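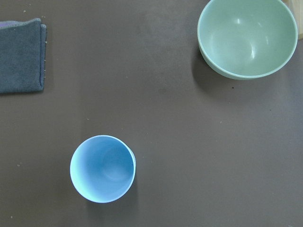

Flesonura : j'ai testé la méthode qui promet de ranger une table de bar sans savoir ce qu'est un bar

Banc d'essai, rubrique Manipulation

Il y a deux sortes d'articles de robotique. Ceux dont la vidéo est accélérée huit fois, et ceux dont la vidéo est accélérée huit fois mais qui le précisent dans un coin. Flesonura appartient à la seconde catégorie, ce qui m'a mis de bonne humeur dès la première page. J'ai donc demandé le code, je l'ai obtenu, et j'y ai laissé une bonne partie du mois de juin.

Pour ceux qui ont raté l'épisode : Flesonura est une méthode d'apprentissage par imitation signée Kha Lưu et Diệp Kiều, du laboratoire Orwood. L'idée tient en peu de mots. Une politique classique reçoit les images de toutes ses caméras à chaque pas de temps, les mélange dans un gros transformeur et prie. Flesonura apprend en plus à quel moment écouter laquelle. Un petit module, que les auteurs appellent l'arbitre, attribue un poids à la vue d'ensemble et à chaque vue de poignet, et ce poids change au fil du geste. Vue large pour décider où aller, vue de poignet pour poser les doigts. Dit comme ça, on se demande pourquoi il a fallu un article. Vingt pages d'annexes plus loin, on comprend mieux.

Ce qu'on reçoit

Un dépôt propre, des poids préentraînés, un jeu de 2 716 démonstrations en téléopération et un fichier d'installation qui fonctionne du premier coup à condition d'avoir exactement la version de pilote que personne n'a. J'ai perdu un vendredi entier là-dessus. La documentation indique « environnement standard », formule que je propose d'interdire par décret.

Les démonstrations, elles, sont très bien. Sur les 2 716, 2 401 servent à l'entraînement et le reste à la validation. Les auteurs ont gardé les hésitations, les reprises, les saisies ratées puis corrigées. Beaucoup d'équipes nettoient tout cela et s'étonnent ensuite que leur robot, après un premier échec, reste planté devant son gobelet comme un touriste devant un horodateur. J'ai regardé plusieurs heures de ces enregistrements et on y voit des gens qui se trompent. C'est reposant.

Côté calcul, l'affinage sur mes propres données a tourné sur une machine que je qualifierais de raisonnable, si l'on admet qu'une carte graphique au prix d'une petite voiture d'occasion relève du raisonnable.

La tâche

J'ai repris le protocole « comptoir » de l'article : de la vaisselle légère, des gobelets à placer sur un plateau, un chiffon plié qu'il faut laisser tranquille, et suffisamment d'objets parasites pour que la politique ait des occasions de se couvrir de ridicule. Citrons, planche, pelle à glace, bol. Le tout manipulé par un bras muni d'une pince à deux doigts, un second bras restant disponible pour les variantes à deux mains, dont je parlerai peu parce que j'en ai tiré peu.

Le gobelet est un excellent sujet d'examen. C'est léger, ça bascule, ça se ressemble d'une couleur à l'autre, et vu de haut ça devient un rond. Un bol aussi devient un rond. Toute la difficulté du protocole est là : depuis le poignet, à mi-descente, la politique doit faire la différence entre deux ronds dont l'un est à prendre et l'autre pas.
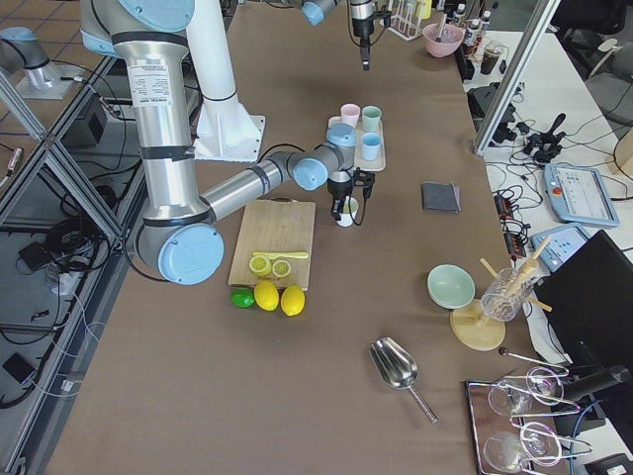

J'ai comparé trois configurations. D'abord Majimbun, la méthode de référence que tout le monde cite et que j'utilise au quotidien, avec toutes les vues mélangées. Ensuite Flesonura avec l'arbitre gelé, c'est-à-dire avec des poids constants. Enfin Flesonura complet. Au total, 447 essais, toutes configurations confondues, lancés par moi, notés par moi, maudits par moi.

Avec Majimbun, on est en terrain connu. Les approches sont amples et fluides, la pince arrive au bon endroit avec l'assurance d'un serveur de grande maison, puis se referme un centimètre à côté. La dérive survient presque toujours dans la dernière partie de la descente, quand la vue d'ensemble, masquée par le bras lui-même, ne sait plus grand-chose mais continue de donner son avis.

L'arbitre gelé fait un peu mieux sur la saisie et nettement moins bien sur le choix de la cible. J'ai eu droit à plusieurs tentatives très appliquées sur le bol. Une fois, la politique a visé le chiffon avec une telle conviction que j'ai relu la consigne pour vérifier.

Flesonura complet mérite une bonne partie de sa réputation. La transition entre les deux vues se lit dans les courbes que le code enregistre : le poids de la vue de poignet monte pendant la descente, se stabilise à la fermeture des doigts et retombe au transport. Les saisies sont plus centrées, et surtout les reprises sont bonnes. Quand le premier pincement échoue, le bras remonte un peu, regarde, recommence plus bas. On jurerait qu'il réfléchit. Il ne réfléchit pas, il a vu des étudiants d'Orwood faire la même chose.

Les 7 variantes de disposition prévues par l'article n'offrent pas toutes la même joie. Celles où les gobelets sont bien séparés sont devenues faciles au point d'être ennuyeuses, compliment que je fais rarement à un robot. Celles où deux gobelets se touchent restent pénibles. La pince veut entrer entre les deux, n'a pas la place, pousse, et le second gobelet part faire sa vie. Les auteurs le mentionnent dans leurs limites, en une phrase, avec l'expression « interactions de contact non désirées ». J'ai ramassé par terre pas mal d'interactions de contact non désirées.

Ce qui coince

Le gobelet blanc. Je le mets en premier car l'article n'en parle pas du tout. Les gobelets colorés se détachent bien sur une table brune, et l'arbitre bascule vers le poignet au bon moment. Avec un objet très clair, sous un éclairage un peu généreux, la paroi sature dans la vue de poignet et perd son relief. L'arbitre, au lieu de se méfier de cette vue, lui accorde encore plus de poids. Mon hypothèse : pendant l'entraînement, un bord très contrasté dans cette caméra voulait presque toujours dire « vous y êtes ». Le réseau en a conclu que plus ça brille, plus on est près. Baisser l'exposition de la caméra de poignet règle une partie du problème. Une augmentation de luminosité à l'affinage en règle une autre. Il en reste.

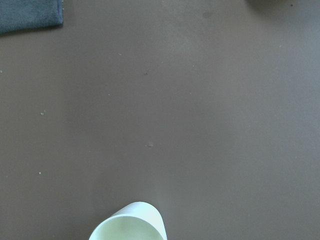

Vue de poignet : gobelet blanc en bas, chiffon plié dans l'angle, et beaucoup de table entre les deux.

Deuxième grief, les miettes. Une table de travail n'est pas une table de catalogue, il y traîne des peluches, des points clairs, des traces. La vue d'ensemble les ignore, la vue de poignet les adore. En désactivant l'arbitre, j'ai vu les cartes d'attention s'accrocher à des poussières avec un sérieux d'archéologue. L'arbitre complet atténue l'effet sans le supprimer. J'ai essayé de nettoyer la table avant chaque série et les résultats se sont améliorés, ce qui signifie que j'ai passé une demi-journée à faire le ménage pour un système censé le faire à ma place.

Troisième grief, la vitesse. L'arbitre ajoute un passage dans le réseau à chaque pas, et sur ma machine cela se sent dans les mouvements longs, qui prennent un côté solennel. On peut réduire la fréquence de l'arbitrage dans le fichier de configuration, l'option s'appelle « arb_stride » et n'est documentée nulle part. De rien.

Quant au mode à deux bras, il existe. L'installation demande un étalonnage croisé dont le script suppose que vos deux bases sont montées comme celles des auteurs. Les miennes ne le sont pas. J'ai corrigé les transformations à la main, obtenu quelques passages de relais convaincants et beaucoup de politesses (après vous, je n'en ferai rien), puis je suis revenu au bras unique.

Un mot sur les chiffres de l'article

Les tableaux de Kha Lưu et Diệp Kiều sont honnêtes, je crois, mais ils sont calculés sur des essais où l'objet de départ est toujours visible dans au moins une vue de poignet. C'est écrit, en note, sous le troisième tableau. Dans mes essais, le bras part parfois d'une position où le poignet ne voit que de la table. L'écart avec Majimbun se resserre alors beaucoup, et c'est logique : un arbitre ne sert pas à grand-chose quand un seul des deux témoins a vu l'accident.

J'aurais aussi aimé une comparaison avec Pultar, qui traite le même problème en recadrant simplement la vue d'ensemble autour de la pince. C'est rustique, c'est rapide, et pour des objets isolés je ne suis pas certain que Flesonura gagne. J'ai écrit aux auteurs pour leur poser la question. Diệp Kiều m'a répondu que la comparaison était en cours, formule qui peut recouvrir tous les états de la matière.

Pour qui ?

Si vous avez déjà une caméra de poignet, une vue fixe et des démonstrations de qualité correcte, l'affinage vaut le déplacement. Gardez vos ratés dans les données, surveillez l'exposition, et mélangez les couleurs d'objets dès le début, blanc compris. Si vous n'avez qu'une seule vue, passez votre chemin, il n'y aura rien à arbitrer. Et si vos objets se touchent, prévoyez un balai.

Les plus : reprises après échec, données fournies, courbes d'arbitrage lisibles, vidéos qui avouent leur vitesse.

Les moins : installation capricieuse, objets clairs, mode à deux bras livré avec les meubles de quelqu'un d'autre.

Note : quatre gobelets sur cinq. Le cinquième a roulé sous le bâti.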